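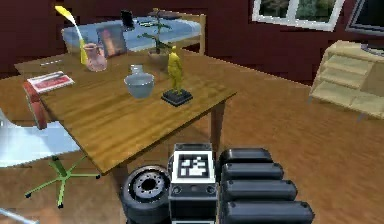

Sterar Home Sim, club license: a review after one season

Our robotics club at school has two real arms and 41 kids, so you can guess how much time anybody gets on the hardware. Back in January, Renato Mansilla (he coaches the older group, I have the younger ones) talked me into trying Sterar, a simulator with furnished rooms you can drop a robot hand into. I was grumpy about it. I like screws and hot glue! But we've used it twice a week since then and I have opinions.

The good stuff first. The kids got going fast. We put it on the library laptops and by the end of the first meeting six of them had the hand moving over the dining table, going for the bowl. The fingers are big chunky black things and there's a marker square on the back of the palm, same idea as the tags we print for our real arms, so the tracking lesson carried right over. I loved that part. And the clutter on the table is great practice. You've got a pale blue bowl with a little glass vessel tucked in behind it, a skinny yellow figurine on a square base, a pen lying flat on the wood. Getting at the glass without bumping the bowl kept my group busy for two whole meetings, and there was yelling, the happy kind.

You can also mess with the layout, and that's where the club really took off. Satish Bhardwaj, one of our ninth graders, wrote a script that shuffles the props between runs so teams can't just memorize a path. We're using it for our own little contest, the Flostura Cup, on Mon 3 March. Every team gets 40 points to start and loses some for each knocked object.

Now the gripes.
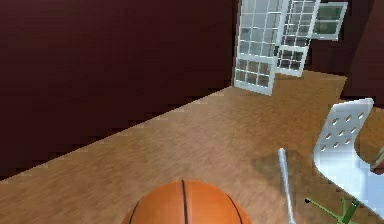
What bugs me

The layout tool has no manners. It'll let you pile windows up in a corner, overlapping each other, and never say a word about it. A basketball on the floor, a chair, sure, put them wherever. I'd like at least a warning when things run into each other. The walls look kind of blocky too, and the dark maroon is gloomy on our old projector (there must be a way to repaint, I haven't found it).

The manual is 52 pages and the part on grip force is half of one of them. Renato ended up writing his own handout. Support did answer my email, but it took most of a week, and the answer was a link to the manual.

Loading is slow on the older laptops. We start it up, then do attendance and snacks.

Would I get it again? Yep, for a club our size I would. We looked at Mendonça's package too, and it has nicer menus, but the rooms were so bare that my kids got bored. If you've only got a handful of students and plenty of arms to go around, save your money and buy spare servos. Four stars from me, and I'd go higher if they fixed the layout tool.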